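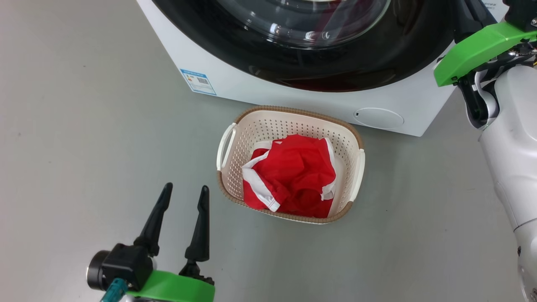
Fillbridge council wants households to run their washing after 10 at night, and it is offering a $5 monthly credit on the water bill to anyone who signs up. The trial starts in September with 300 homes and runs for six months.

The credit will be handled by Uvero, the metering firm that won the job without a public tender. Its pitch promises lower peak demand and "happier neighbourhoods". The figures behind the first claim haven't been released, and it's hard to see how the second would be measured in a block of flats with thin walls and a spin cycle going at midnight.

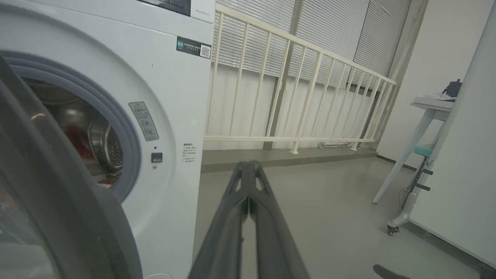 Jinlong Lu told the meeting that five dollars wouldn't cover one complaint from downstairs, and asked whether the building's noise rules would be waived. Council staff took the question on notice – as they did with the one about the tender.

Sign-up forms are at the Onuoha Street library.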